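Wannasri building gets new counters in shared kitchen

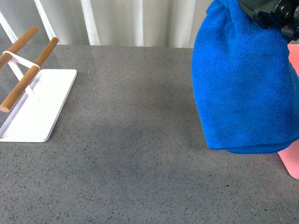
The residents of the Wannasri apartment building have a renewed shared kitchen on the ground floor since June. The old counters, which had many burns and one long crack, were taken out and replaced with a gray speckled surface. The work took 3 weeks and was done by the local firm Drestow.

The kitchen is used by 32 households. Many of them are students or older people living alone, and they come down in the evening to cook bigger meals than it is possible to cook upstairs.

"The old top was always looking dirty, even when I cleaned it two times," said Manee Wiriya, who lives on the second floor. "On this one I see the crumbs only when I put my hand on it. I am not sure if this is good or bad."

The building association paid $2351 for the counters, and a further $440 went to small things for the room. Among them is a white metal stand with two wooden bars and a tray under it, now placed on the counter. The residents still discuss what it should hold. Samran Thepsuriya wants it for dish cloths. Others asked for cups, and for the moment the association leaves the question open.

Not everybody was happy with the choice of color. At the spring meeting a part of the residents voted for a white top, and Abelardo Giraldo, who speaks for the association, said the discussion was long. "White was more beautiful in the catalog," he said. "But we cook with turmeric here, and with beet. After one month we would have a yellow and pink kitchen."

The rules for the room stay almost the same. Hot pots must be put on a mat and not directly on the counter, and knives are used only with a cutting board. The kitchen closes at 10 in the evening – one hour later than before – and the key is still kept in the office.

The next work planned is the laundry room, where two of the taps are leaking. Drestow will visit to look at the pipes, and the price will be put on the board near the mailboxes.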